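bunix-sofa-pickup

README, last touched October

Teleop demos of one arm picking clothes up off a sofa and dropping them in a bin. Collected for the Chidiac policy work, but nothing in here depends on that repo. Questions to Gebhard Hämmerli.

What's in it

578 episodes, 60 held out for eval (see split.txt, don't reshuffle please). Two operators. Wrist view plus joint states, gripper opening and the leader arm's joint states. No depth. No force – we tried, the signal was junk.

Clothes are jerseys, t-shirts, one hoodie. Sofa is always the same one. Cushions got moved between sessions, on purpose, nobody kept a list.

How it was recorded

Leader/follower, operator stands behind the arm and moves the leader by hand. Garment gets thrown on the sofa, not placed. Start pedal, go, stop pedal once it's in the bin. If you fumble the grasp, keep going and try again, don't cut. Retries are useful and are flagged retry=1. 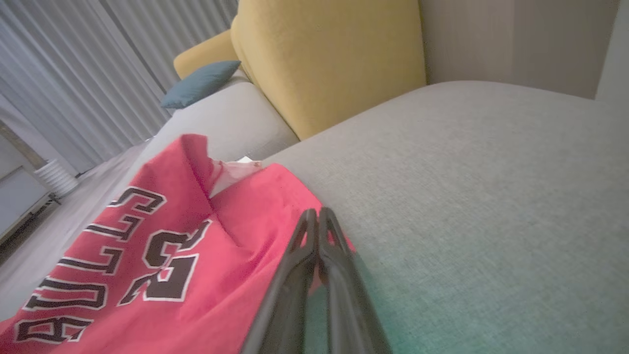
Pinch on a ridge if there is one. Flat fabric is slow going, the fingertips slide over the weave and you end up pushing the thing into the back of the seat. Operator A comes in steep, operator B comes in low from the side, so expect two modes in the approach. Filter on op_id if that bothers your model.

Known problems

- gripper opening reads 2 percent when fully closed, never 0. Not fixed, just subtract it
- episode 78 has no leader data, cable fell out. Skip it
- sleeves sometimes catch on the fingers at release. Looks like a failed drop, is labeled success if the garment ends up in the bin
- late afternoon sessions are darker. Exposure was locked so it wont compensate
- timestamps are follower clock. Leader lags a bit, align before you use it

Loading

Run load_demos.py from the root, needs the Dranska reader installed first. Older Cevine exports won't open – reconvert them with the script in tools/. Takes a while on a laptop.

TODO

socks, a second sofa, proper langauge labels (right now every episode just says "pick up the clothes")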